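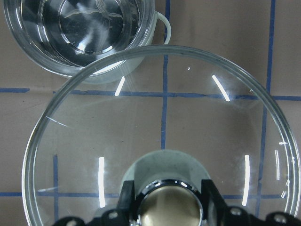 Our visit to Kerkum in Brastlow, Nov 8, 2022

We were 36 visitors, and Gaétan Simard took my group through the handling lab on the ground floor. His team is teaching robot arms to work with glass kitchenware, and he wanted to speak mostly about the fault they had in September.

The program is called Sustach. It had made 2,105 moves without damage, and then one arm closed its fingers on the wall of a bowl. The camera on the wrist looked through the clear glass and took a line of blue tape on the table for the edge. The force limit should have stopped the arm. After a software update the limit was set back to the factory value, and no person had checked it. The bowl broke, and pieces flew 7 meters, up to the door.

Kirsty Cruickshank, responsible for safety, told us that no one was hurt - but the door was open at that moment. Now the limit is read aloud by two people before each start, and the door has a switch.

I asked if a darker table would help. Mr. Simard said they tried it, and the reflections of the lamps became worse. The bus back left at five, so we missed the packing hall.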